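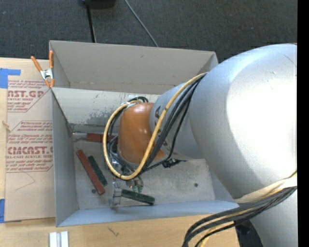 Search this site Search

3.2 How households sort what they no longer want

We had expected, going into the interviews, that people would talk mostly about space. Small kitchens, full closets, the hallway nobody can walk through in November when the coats come out - these were the things our pilot conversations in Zilulari had led us to listen for. Space did come up, and often, but what people really wanted to tell us about was guilt, and they told us about it at length and with a good deal of laughter.

Of the 866 households that returned the survey, 300 agreed to a longer visit, and 200 of those visits are used here. Nasrin Taheri and Yurii Holovko carried out most of them, usually over coffee, and their notes are a pleasure to read. One retired baker kept eight cake tins she hadn't used in years and could tell Nasrin which birthday each one belonged to. She had moved them from shelf to shelf, she said, "so they would feel I was doing something."

We call this kind of moving about "resting." A rested object has left daily use but hasn't yet been given a way out of the home. Figure 2 sets out the four stages we propose, from use to rest to sorting to leaving, and the dotted line marks the path back into use, a path taken more often than earlier work would suggest (Konstantinidis and Stefanou found the same among renters in Stergiou).

Figure 2. Stages in the life of an unwanted household object. Solid lines show the usual order; the dotted line shows return to use.

Clothing rests longest, and gifts longer still when the giver lives nearby. Frauke Kleinschmidt has kindly pointed out to us that books may need a stage of their own, and we are inclined to agree with her, though our visits were too short to settle it. We come back to books in Section 5.

Last updated: 2018-08-17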